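Belay Hand-Held Gripper Kit: README and Data Card

Maintained by the Cesus product group, Kirkcombe

Purpose of this file

This file accompanies the Belay kit and the sample recordings supplied with it. It covers what the kit contains, how the sample recordings are organized, and the limits within which Cesus supports their use. Customers who have received Belay under the Hammont evaluation program should also read the terms enclosed with their shipment. Where the two differ, the enclosed terms apply.

Status

Current release: 3
Support: active
Replaces: all earlier releases, which are no longer distributed

What the kit provides

Belay allows an operator to record two-handed manipulation without a robot present. The operator holds one gripper in each hand and performs the task directly. A marker cube is fixed to each gripper, and the position and orientation of the tool are recovered from the markers during processing. The operator also wears a head camera, which supplies the main view.

The kit is delivered as a left gripper, a right gripper, two marker cubes, a head mount, connecting cables, a calibration board and a carrying case. The recording computer is not included. Replacement fingers may be ordered separately from the Kirkcombe office.

Setting up a recording area

No dedicated studio is required. The kit is intended for offices, workshops and similar indoor rooms under ordinary ceiling lighting. Operators should have enough clear floor to turn and step back with both arms extended. Cables leading to the recording computer should be routed away from the operator's feet before a session begins.

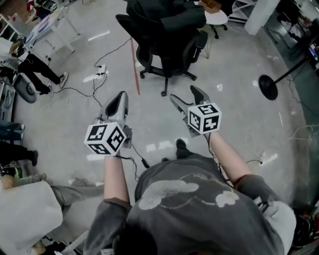 Calibration should be performed at the start of each session and repeated whenever a marker cube has been removed or knocked. The calibration board is held still in front of the head camera while the software collects 50 views. If the software reports a failed calibration, the operator should wipe the lens and the cube faces with a dry cloth and begin again. Marker faces must not be written on or covered with tape.

Sample recordings

Number of recordings: 1122
Participating operators: 304
Tasks: picking up, placing, handing over, folding, opening and closing
Views: head camera
Additional signals: finger opening for each gripper, time stamps, calibration record

Each recording is stored in its own folder with a short text note stating the task and the hand used to begin it. Recordings that were stopped early are kept and are labeled "incomplete" in the note. Users who need only finished tasks should filter on this label before training.

Consent and privacy

Operators signed a release before taking part. Faces of bystanders have been blurred in the sample recordings, and sound was not recorded. Customers who make their own recordings are responsible for informing other persons in the room and for meeting the rules that apply at their site.

Known limitations

Tracking is lost when all faces of a cube are hidden from the head camera. This occurs most often when the operator reaches inside a cabinet or crosses one forearm over the other. Short gaps are filled by the software and flagged; longer gaps are left empty.

Strong reflections from polished floors or glass may reduce marker detection. Lowering the blinds or changing the operator's position is usually sufficient.

The grippers measure finger opening but do not measure force. Recordings should not be used alone to train tasks in which grip strength is critical. The sample set contains no outdoor recordings.

Permitted use

The sample recordings may be used for research and internal product evaluation. They may not be resold or used to identify any person. Published work should name the Belay kit and state the release number.

Returns and support

Kits on evaluation are to be returned in the original case with all cables. Requests for support should state the release number and include the calibration record from the affected session. The next release is planned for February, and registered customers will be notified when it becomes available.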